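Notebook, 01/07/2023: rail itinerary tool, route drafts

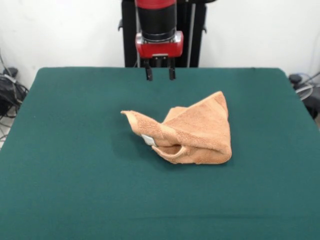
Trutley wrote back overnight to say the coast leg is far too rushed, and could we please stop putting the ferry and the long train on the same day. Fair enough! I'd squeezed it to keep the whole trip at 29 days (the Clelleck brochure already has that number on the cover, sigh).

So I spent the morning pulling it apart again. Moved the ferry to the next day, gave Meléndez 2 nights instead of one, and now the lake cruise lands on its no-sailing day. Of course. If we drop the second vineyard stop it all slides back into place, and I don't think anyone will cry over that one.

Vostix still shows the October fares as winter fares, so every total after day 6 comes out too low. I've fixed them by hand in my copy only, don't trust the shared one yet.

To do: ask Clelleck about luggage transfer on the ferry day, and rerun the transfer times with the later breakfast.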